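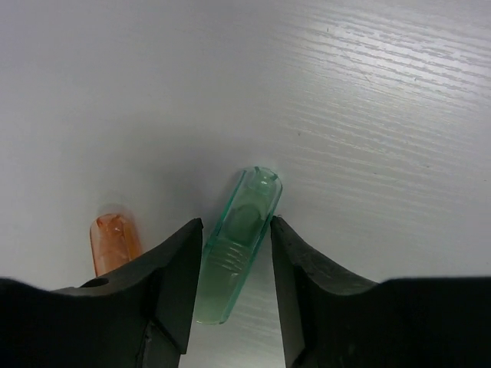

Dariusz Sikora wrote in after my last post to say that I had the whole thing backwards, and that a person who can't sleep past five should stop trying to and go to bed at nine. He has done it for years. He also said that my list of remedies read like the back shelf of a drugstore, and he has a point there.

For anyone who missed it, I have been waking at ten to five since February. There is no alarm involved and no noise that I can find. My eyes open, I look at the clock, and it says 4:50 or close to it. In the last post I went through what I had tried: heavier curtains, no coffee after lunch, a cooler bedroom, a glass of warm milk, and a tea called Grevo that a neighbor gave me and that tastes like hay. None of it moved the time by more than a few minutes.

So I tried it Dariusz's way. I went to bed at nine for 17 nights and wrote down when I woke up.

The first few nights were no good. I lay there listening to people walking their dogs. It was still light at the edges of the curtains and I felt like a child who had been sent up early. On the fourth night I fell asleep before ten and woke at 4:50, and that was the first morning in a long while that I didn't feel like going back to bed at noon. After that it went the same way most nights. On two of them I woke at three and read until it got light. I don't know why.

The waking time has not changed at all. What has changed is that I have stopped lying there being annoyed about it. I get up, put the kettle on and start the day.

The trouble is the evenings. My sister calls at half past eight and likes to talk for an hour. The chess club in Stisach doesn't sit down to play until eight, and a game there is hardly ever over by ten. I missed two club nights during the trial and Enda Cronin sent me a message asking if I was ill. I told him I was going to bed. He wrote back that he had been waking at five since he turned 50 and had never thought of it as a problem, he just took a nap after lunch and played badly on Thursdays.

I had ruled out naps. Everything I read said that a nap steals from the night, and I took that as settled. But when I went back through my notebook, the days I had dozed off in the chair were not followed by worse nights. They were followed by ordinary ones. It is a small notebook and I wouldn't build much on it, but I had been strict with myself for nothing.

What I do now is a mix. Most nights I am in bed by half past nine. On club nights I stay out, get my five or six hours, and lie down after lunch the next day for no more than forty minutes with the kitchen timer set. My sister has agreed to call at seven. She says I sound more awake.

The early hours have turned out to be useful, too. I have read the whole of a Bednarek novel that had been on the shelf for years — 3,462 pages over four volumes, and I would not recommend the third. I bake on Saturdays and the bread is out before anyone wants breakfast. The Grano bakery opens at six, so if the loaf fails I can walk over there and buy one, and the street is quiet the whole way.

A few of you asked about the curtains. They were expensive, and I would not buy them again for this. They do keep the room cool in the afternoon, when I am now lying down in it, so they stay up.

Someone else asked if I had seen a doctor. Yes, in March. She asked how I felt during the day, looked at my blood work, and said that plenty of people wake at that hour and that she was one of them. She told me to come back if I was falling asleep at the wheel or feeling low for weeks at a time. I wasn't and I'm not.

Dariusz, I owe you half an apology. Nine o'clock is too early for me, but getting to bed sooner was the right idea and I should have tried it before the hay tea. There is most of a box of that left, if anybody wants it.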